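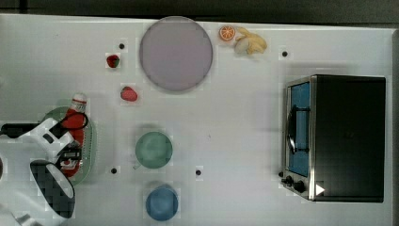
お皿のそばに、いちご、オレンジ、皮をむきかけたバナナのおもちゃ

シェア 15 コメント 0

「口内善玉菌タブレット」は買うべきか

2019年6月13日

この春から、寝る前になめるタイプの乳酸菌タブレットについて読者からの問い合わせが増えている。だいたいどれも文面が似ていて、「歯医者で勧められたが続ける意味はあるのか」「歯みがきの後になめて本当に大丈夫か」といったものだ。名前が挙がるのはほとんどが Pultari である。販売元は Sovik。薬局の棚ではあまり見かけず、主に通販と、提携している歯科の受付で売られている。

先に書いておくと、編集部はこの手の商品にあまり好意的ではない。そのつもりで読んでほしい。

Pultari は一箱100粒入りで2488円。一日一粒なので三か月と少しもつ計算になる。サプリメントとしては高くない。高くないから「とりあえず一箱」と手が伸びるのだろうし、受付で会計のついでに出されると断りにくいのもわかる。

問題は箱の裏と公式サイトに書いてあることのほうだ。「口内フローラを理想のバランスへ」とある。理想のバランスとは何か、どこを探しても説明がない。菌の割合なのか、種類の数なのか、唾液の中の話なのか、歯ぐきの溝の中の話なのか。口の中の菌は場所によって顔ぶれがずいぶん違うし、人によっても違う。それを一語で「バランス」とまとめられると、こちらとしては確かめようがない。

サイトには試験の結果も載っている。参加者は16人、期間は四週間。終わった後のアンケートで「口の中がさっぱりした」と答えた人が多かったそうだ。対照群については何も書かれていない。ミント味のものを毎晩なめていれば、たいていの人はさっぱりしたと答えると思う。編集部が知りたいのは、同じ味で菌の入っていない粒をなめた人たちがどう答えたかである。歯垢の量や歯ぐきの出血を調べたのかどうかも、公開されている資料からは読み取れなかった。

Sovik に問い合わせたところ、返信は二日で来た。早かった。内容は「本品は食品であり、特定の疾患の予防や治療を目的とするものではございません」という一文と、試験の詳細は9月に公開予定の資料で案内する、というもの。それならサイトのいちばん上に出ている「むし歯・歯周病が気になる方に」は何なのかと重ねて聞いたが、こちらへの回答は締め切りまでに届いていない。「気になる方に」という言い方は便利で、効くとはひと言も言っていない。

似た商品がもうひとつあるので触れておく。Arthur という名前の粉末で、水に溶かして15秒ゆすいでから吐き出す。輸入品で、日本語の説明書には「英国 Plumthorpe 生まれの処方」と大きく刷ってある。どこで生まれた処方かは読む側にはどうでもいいことで、それより含まれている菌の株名を書いてほしい。乳酸菌とひとくちに言っても、種類や株が違えば別の物と考えたほうがよく、ある株で何か結果が出ていたとしても、別の株の商品の裏づけにはならない。Arthur の表示は「乳酸菌末」だけ。Pultari は菌種までは書いてあるが株名はない。どちらも、この時点で比べる材料が足りない。

よく聞かれることをいくつかまとめる。

歯みがきの後になめてよいか。
甘味料による。Pultari の主な甘味料はキシリトールとされているが、原材料の欄には少量のでんぷんも並んでいる。砂糖が入っていない物でも、酸味料の多い粒を寝る前に長くなめるのは勧めない。酸っぱい味のする物は、なめるなら昼間に。味の種類によって原材料が違うことがあるので、買う前に裏を見ること。

飲み忘れたら効果は消えるか。
そもそも効果がはっきりしていないので答えようがない。ただ、外から入れた菌が口の中に長く居つくことは難しいと言われており、売る側が「毎日続けて」と言うのはそのためでもある。続けて買ってもらえるから、という事情もあるだろう。

子どもにあげてもよいか。
小さい子には粒の形の物を寝かせたままなめさせないでほしい。のどに詰まるほうがよほど心配だ。おやつの回数を決めることと、仕上げみがきのほうを先に考えたい。

口臭に効くか。
口臭の原因は舌の汚れ、歯周病、乾燥などいろいろある。タブレットの香りでしばらくごまかすことはできる。何週間も気になるようなら、なめる物を選ぶ前に診てもらったほうがいい。歯周病が進んでいるのに香りで隠していた、というのがいちばん困る。

歯科で勧められたのだから信用できるのでは。
ここがいちばん書きにくい。受付に物販の棚を置くこと自体は悪くないし、歯間ブラシなどは歯科で合う太さを選んでもらうのがいい。ただ、勧められたときに「先生はこれのどこがいいと思いますか」と聞いてみてほしい。「患者さんに評判がいいので」しか返ってこないなら、それは雑貨の勧め方である。きちんと説明してくれる先生もいるはずで、その場合は編集部よりその先生の話を聞いてもらってかまわない。

読者の中にはすでに何箱も続けていて、調子がいいという人もいる。やめろと言うつもりはない。体質に合わない様子がなく、歯みがきと歯間の掃除をさぼる口実になっていないのなら、害は財布のほうだけだと思う。気になるのは逆の場合で、お便りの中に「タブレットを始めたのでフロスは週末だけにした」というものがあった。これは順番がおかしい。フロスは戻してください。

2488円あれば、フッ素入りの歯みがき剤とフロスがしばらく買える。地味だし、箱に「フローラ」とも書いていないが、編集部ならそちらに使う。

Sovik の資料が9月に出たら、対照群があったかどうか、何を測ったかを見て続報を書く予定。出なければ、出なかったと書く。

サイト内検索　キーワードを入力　検索

コメント 0 件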